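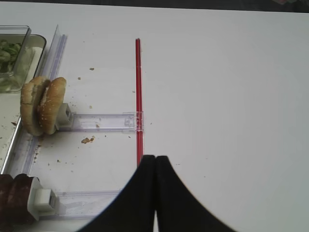 Wrist camera view, fingers closed, bun against the upper track's pusher.

Thread on what we've been doing with the burger bench since February. Short version: we changed how we pick which demonstrations to train on, and it helped more than changing the model did. 1/11

The task is assembling a burger from parts. Bun, lettuce and the rest sit in clear plastic trays and tracks, and one arm with two fingers has to work the pushers and do the stacking. 2/11

The clear plastic is the hard bit. In the wrist view a rail is mostly a couple of bright edges, and the policy has to work out where the channel runs from those. The bun is easy by comparison. 3/11

We started with 2,412 demonstrations, all teleoperated at the Grundville lab. Training on the whole lot gave us a policy that got to the right track most of the time and then dithered over the pusher. 4/11

Jui-lin Tsang went through the failures and noticed they bunched up at one point: the moment just before contact, with the fingers shut. Different operators had paused there for very different lengths of time. The policy had learned to pause too. 5/11

So we wrote a filter, Elum. It scores each demonstration by how well its next few actions can be predicted from its nearest neighbours in the wrist camera features. Demonstrations that disagree with everyone else at the same point get a low score. 6/11

We kept the top 300 and threw the rest away. Same network, same number of training steps, same camera. 7/11

Results over 219 trials per policy: the filtered one finished the bun stage more often and hardly ever stalled before contact. Full numbers are in the write-up, with the Hämäläinen baseline next to them. That baseline picks by episode length alone and does better than I expected – it's much simpler, so try it first. 8/11

What didn't work: lettuce. Operators grab it in all sorts of ways and most of those ways are fine. Elum reads that as disagreement and bins good data. We had 17 lettuce demonstrations left after filtering, and the policy was worse than the one trained on everything. 9/11

We're now trying a score per stage instead of one for the whole episode, so lettuce can have a looser cut-off than the bun. Early runs look better but there aren't enough of them to say much. 10/11

Code for the filter is in the Zilla repo, under selection. The feature extractor is a separate download. If you try it on your own data, set the neighbour count first – the default suits our bench and probably won't suit yours. 11/11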